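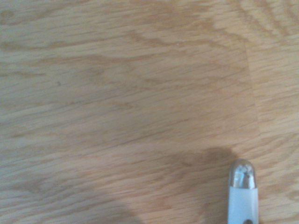
Hitora opens its test kitchen to visitors one Wednesday a month from October to February, and I went to the last one of the season with Su-chen Kong, who is redoing her own kitchen and wanted to look at counters. The building is on the edge of Lyons, behind the old feed store. There is a sign for the loading dock but not for the front door, which is on the left side past the bike rack.

We signed in at 4 and were given paper badges. The group was 13 people, which was a little too many for the hallway. Inger Þrastardóttir led the tour. She runs the kitchen side and has been with the company seven years.

The first stop was the sample room. Hitora keeps worktop samples on a long rack, sorted by color and not by price, and you are allowed to pull them out and carry them to the window. Su-chen spent most of her time with the pale ones. Inger told us that light wood tones are what most people ask for now, and that a busy grain is easier to live with than a plain one, as crumbs and small scratches don't show as much. She also said to look at a sample lying flat, at the height it will be used, and to take it home for a week before deciding.

We were shown how they check a surface for stains. Coffee, beet juice and mustard go on in drops and are wiped off at set times. Mustard is the worst. Hawi Araya, who does these checks, had a binder of results going back to when the company was still called Bivach. I would have liked longer with the binder, but the group was moving on.

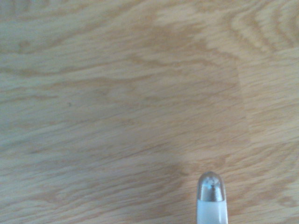
The other thing Hawi talked about was edges. A counter gets most of its damage along the front, where belts and pan handles hit it, and the company now rounds the front edge on every order unless the customer says otherwise. A sharp edge costs the same. Su-chen asked about heat, and the advice was to use a trivet on everything, whatever the brochure says.

After that we went through to the kitchen itself. The light wood counter runs against a white wall and is laid out with the kind of things people have at home. There was a plate with a thin gold rim and a fork and spoon, and along the back stood a white mug, a tall white candle in a dark holder, and small glass jars with red-and-white gingham lids, stacked in twos. I liked the jars. Stacking them takes up less of the counter, and the back row still leaves space for a plate in front, which my kitchen at home does not manage.

Bjarke Thoroddsen gave a short talk on counter depth. His point was that people plan for appliances and forget about setting things down. He suggests laying out one full place setting at the spot where you serve food and seeing what is left over.
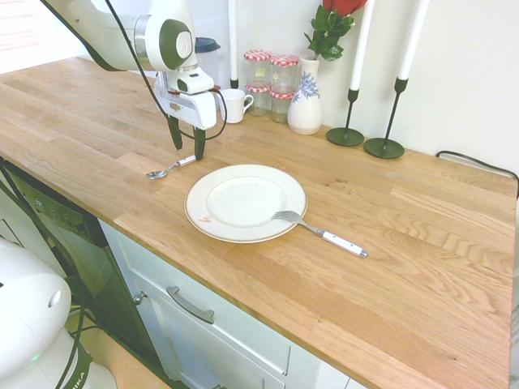
Can you buy the plates and flatware at the open day?

Only the worktops and cabinets are for sale. There is a list by the door of shops that carry tableware, and Momska was at the top of it.

Coffee was served at the end in the sample room. Parking is free but the lot is small, so come early or use the street. Visits start up again in October, and you have to book by phone.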